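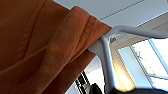

Call for participants: towel folding and linen sorting at Groruvstead

We are looking for people who will fold, hang and sort household textiles with us in Groruvstead. The work is simple and you do not need any experience. You need patience, clean hands and a liking for towels.

Who can join
You are 18 or older. You can stand for a longer time and lift a full linen bag. Basic English is enough, my own is also not perfect.

What you will do
One session takes 2 hours, and each person comes for 4 sessions. You will take cloths and towels from a pile, find the hem, fold them in the way you do it at home, and put them on the shelf by color. In the last session you hang the same things over a rail and take them down again. Please do not practice before. We want to see your usual habit.
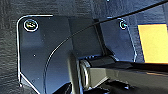 Plate, screws and cable, close up.

Practical matters
Wear short sleeves or sleeves which can be rolled up, and leave rings and bracelets at home. Coffee, tea and a small lunch are included. Travel by bus is paid back if you keep the ticket. We have 12 places, and persons who live near Groruvstead are taken first.

How to apply
Write a few lines about yourself to Þórarinn Brøndum at Rasbridge and tell which hours are good for you. The last day to apply is Aug 29, 2026. Everybody who writes will get an answer, also if the places are full.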